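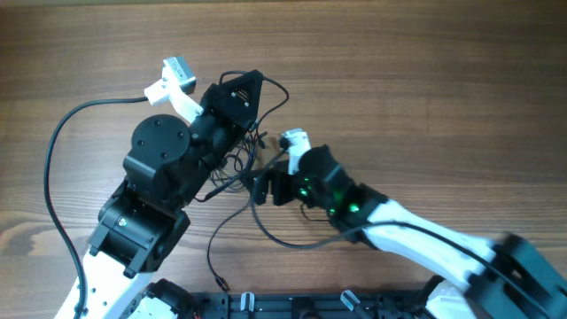 Table 5, work surface and cabling.

Flerinier Workshop - Bench and Table Inspection
Inspected by: Sabina Kuruc
Reviewed by: Teodoro Barroso
Area: Olszewski Room

1. Tabletop surface
Wood, warm brown, grain running left to right. Checked by hand for splinters and raised grain. OK.
Comment: Re-oil at next service. Use the Sedholm oil, thin coat, wipe off after 15 minutes.

2. Tabletop level
OK. Shim under rear left leg still in place.

3. Legs and fixings
One bolt slightly under torque, tightened on the spot. OK.

4. Cables on the work surface
ACTION. Thin black wires in a loose knot above the table, middle of the work area. A longer black cable takes a wide arc down the left side.
Comment: Separate the bundle and tie it. Leave slack for full travel - do not pull tight.

5. Connectors
ACTION. Small black connector lying near the black base plate. Identify, label, then secure or remove.

6. Indicator lights
Green light on left elbow unit. OK.

7. Outlet and power strip
Cord and plug undamaged. Strip tested, OK. Asset tag 1822 legible.

8. Floor clearance
Marked line intact on all sides. OK.

Result: Pass with two actions (items 4 and 5). TB to sign off after recheck.
Form 155, keep with table log.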